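# Vase lending shelf opens at Nuttall Hall

BONEMITZ — Residents planning a party, a shower or a school dinner can now borrow glass vases and artificial tulips from a lending shelf at Nuttall Hall. The shelf is run by Hastero, the household goods exchange on the ground floor, and opened for loans in May.

The collection holds 70 vases, nearly all of them donated over the past two winters. Most are clear glass. A smaller number are colored, mainly red and green, and there are a few pieces of cut crystal that go out only to borrowers who pick them up in person.
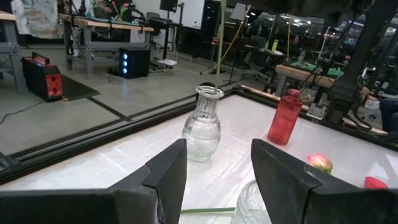
*Page last changed: May, 4:15 p.m. Pickup hours corrected.*

Loans are free for Bonemitz residents with a Hastero card. People from outside town can borrow too, with a $24 deposit that is returned when the glass comes back. The loan period is ten days. Anyone who needs more time can extend once by phone, unless another borrower has already asked for the same pieces.

The flowers are artificial and come from Wuvine, a craft supply store that closed its Bonemitz branch last year and gave Hastero the stock it had left. The gift included 200 tulips in red, pink, orange and a few darker shades. They are lent by the stem. Borrowers may cut nothing off them, but the stems can be bent, and a bent stem is not counted as damage.

Hastero had lent out folding tables and table linens for several years before adding the vases. The exchange says requests for centerpieces came up often at the linen counter, and that people were buying cheap vases for one evening and dropping them off as donations the week after. Many of those vases are now on the shelf.

Each vase has a number on a tag tied around its neck while it is in storage. The tag comes off at checkout and goes into an envelope with the borrower's name. Vases are sorted by the width of the opening, and the shelf labels suggest how many stems will stand up well in each size. Wide-necked pieces take five or more. Narrow bottles hold fewer, and the label for those says one to three.
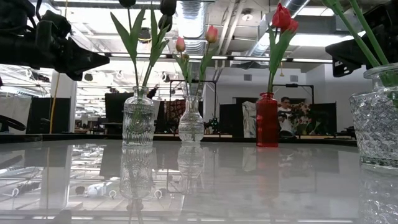

Borrowers who want help choosing can ask for a tryout, a half hour at a long table in the hall where vases and stems can be put together before anything is packed. The tryouts have changed what people take home, according to the exchange, with fewer matched sets going out and more mixed rows. A single red tulip in a red glass bottle can hold its place beside a small clear bottle with two pink ones, and a row like that uses very few stems. It also leaves more room on a dinner table for plates. Tryouts can be booked at the linen counter or by phone, and there is no charge.

The exchange asks that the vases be washed by hand in warm water and dried before they are returned. They should not go in a dishwasher. Hard-water marks can be left alone; Hastero has a soaking tub for those and would prefer that borrowers not scrub at them. Ribbed and patterned glass is slow to dry in the grooves, so it helps to leave it upside down on a towel overnight.

Broken glass should be reported but does not have to be brought back. The replacement fee is $5 for a plain vase and $12 for a colored one. Cut crystal is priced piece by piece, and the amount is written on the loan slip.
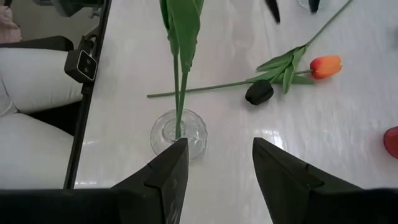

Fresh flowers are allowed in any of the vases. Floral foam is not, and neither are glue, floating candles or colored water. Glass pebbles can be borrowed separately in two-pound bags. The artificial stems should be kept dry and returned in the long box they came in, with the leaves laid flat along the stem.

The shelf had 31 loans in its first weeks, most of them for family events. The largest went to a retirement lunch upstairs at the hall and used 18 vases. Graduation parties are expected to take much of the stock next, and Hastero suggests reserving at least two weeks ahead for any order of ten vases or more.

Donations of glass are still being accepted at the side door on Nuttall Street. Narrow-necked bottles are wanted most. Chipped rims cannot be used, and the exchange already has all the square florist's vases it can store. Boxes and clean packing paper are also welcome.

Pickup is from 10 a.m. to 1 p.m. and again from 4 to 6 p.m. on days when the exchange is open. Returns can be made at the linen counter at any time until closing. Vases should not be left outside the door after hours.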